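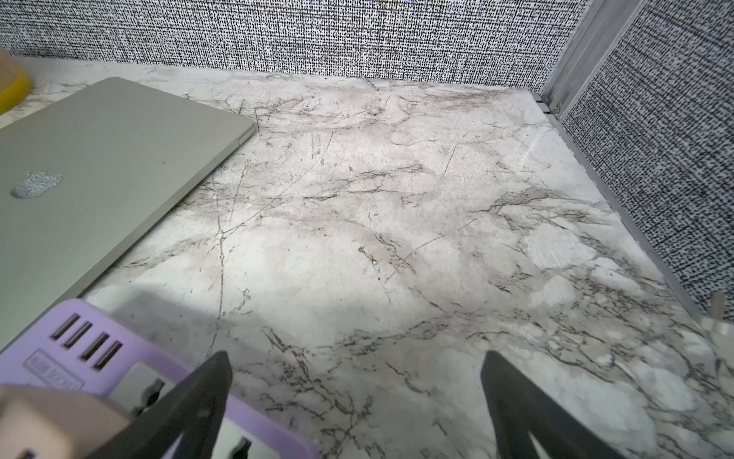
Keeping a marble-pattern desk with laptops and power strips in order

A stone-pattern surface hides crumbs well and hides cable clutter badly. These notes cover cleaning the top, placing the strips and routing the leads on a desk shared by more than one laptop. They apply equally to a kitchen counter that doubles as a workspace.

Cleaning the top

Unplug everything and lift it off. Do not slide equipment across the surface; grit under a laptop foot scratches laminate and polished stone alike. Dry dust first with a microfiber cloth, working from the back wall to the front.

Wipe with lukewarm water and a drop of dish soap. Wring the cloth until it no longer drips. On real marble, avoid vinegar, lemon and bathroom descaler, all of which etch calcite. On printed film or laminate the limit is abrasion, so keep scouring powder and green pads away from it.

Brown specks need a second look, as veining makes them easy to miss. Look across the top at a low angle with a lamp behind it. Dried food lifts with a damp cloth left in place for a few minutes. Rust does not. On laminate, try a paste of baking soda and water with a fingertip, then rinse. On stone, use a poultice sold for rust on marble and test it in a back corner.

Fabric partitions: vacuum with the brush attachment, top to bottom, before the desk is wiped. Aluminum trim takes the same damp cloth as the top. Dry it afterward or it will streak.

Placing the power strip

Set the strip toward the back, within reach of the shortest charger lead. Measure that lead before buying anything. Leave a hand's width on each side of the strip so that bulky plugs can be pulled straight out.
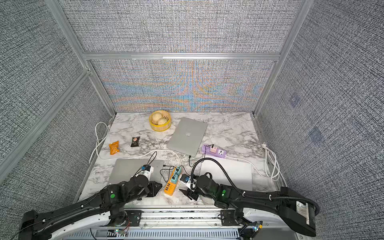
Purple power strip beside the closed laptop, with snacks and steamed buns on the same table.

Food and drink go on the opposite side from the strip. A steamer should stand on a plate or tray with a rim, as condensation collects under the basket and runs to the lowest point of the desk. Let it drain over the sink first. Wrapped snacks can stay where they are, but open packets belong in a lidded box.

Check the rating plate on the underside of the strip and add up the wattages of whatever is plugged in. Laptop chargers are small loads. Kettles, heaters and electric steamers are not, and should have a wall outlet to themselves. Never plug one strip into another.

USB ports

Ports built into a strip usually share one total output, so four phones charge more slowly than one. Most laptops need their own charger in a mains socket. Keep unused ports free of crumbs with a dry, soft brush, strip unplugged. No metal picks, no canned air held upside down.

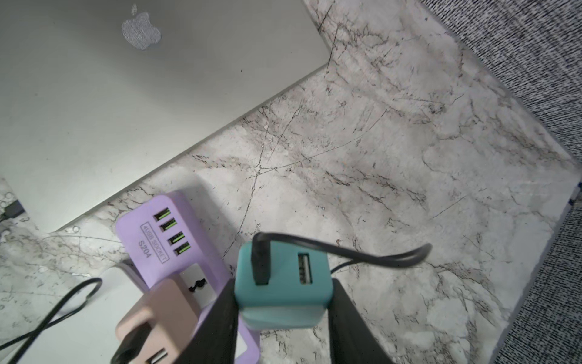 A charger block with a wide body should take the last socket on the strip, where it covers nothing else. If the sockets are too close together, a short extension of the correct rating for that one charger is acceptable only when it is plugged into the wall. Blocks get warm in use. Do not bury them under paper or rest a closed laptop on them.

Routing the leads

1. Sort leads by function: mains, laptop, phone. Discard any with cracked insulation.
2. Coil the excess in loose loops the width of a palm and fasten with hook-and-loop tape. Tight bends at the plug are the usual point of failure.
3. Run leads along the back or side wall. A lead that crosses the middle of the desk will be caught by a sleeve sooner or later.
4. Label both ends. Masking tape and a permanent marker are adequate. Sembiring flag labels hold better on thin black leads.
5. Leave slack at the laptop end so that the lid can be opened and the machine turned without pulling on the connector.

White leads show grime. Wipe them unplugged with a barely damp cloth, pulling away from the plug. The Clatanow clips in the 26 pack fit leads up to phone-charger size and peel off laminate cleanly if warmed with a hair dryer.

Laptop lids

Aluminum lids want a damp microfiber cloth and nothing else. A worn logo will not polish back, and metal polish leaves a bright ring in the finish. Stacking closed laptops is tolerable for an hour or two with a cloth between them, powered off.
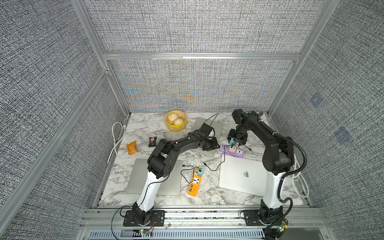
Radymyr Hutsuliak writes that he would put the strip on the wall instead of the desk top: two screws into the frame rail, sockets facing sideways, and the whole surface can be wiped without moving it. He adds that the keyhole slots on his Cenport strip were a poor fit for standard screw heads, and that he went down a size and added washers.

Wall mounting is sound if the maker provides slots for it. Do not drill through the housing. On fabric panels the screws must reach the metal frame, as the panel infill will not hold them.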